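Work and Automation, Unit 4: Stocking and fetching tasks
Handout, 5 December 2020

Reading for this unit is the Clestow case, pages 1 to 40. Bring your notes on task lists from Unit 3.

A job is made up of tasks, and automation usually takes over tasks one at a time. In the Clestow staff kitchen, the task under study is moving fruit between a refrigerator and a basket on the desk. The humanoid robot has to grip an apple, clear the shelf, and control its arm over the desk.
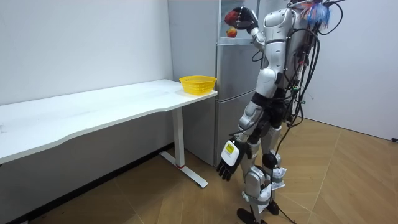 Before July, kitchen staff did this between other duties, and it never appeared in a job description. Writing it down for the robot meant writing it down for the staff too. Some were glad to see the work recognized. Others worried that a listed task is easier to cut.

Terms to know: task transfer, residual work, handover point. Residual work is whatever stays with people after the transfer, such as checking fruit and wiping shelves. 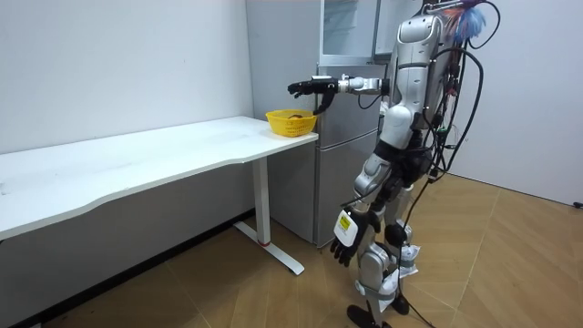 Sosina Hadgu argues that residual work is where hours get lost, as it is split into pieces too short to schedule. She would have it counted in the rota before any task is moved.

For next time, write one page on a task at your own workplace. Name the handover point and say who decides it.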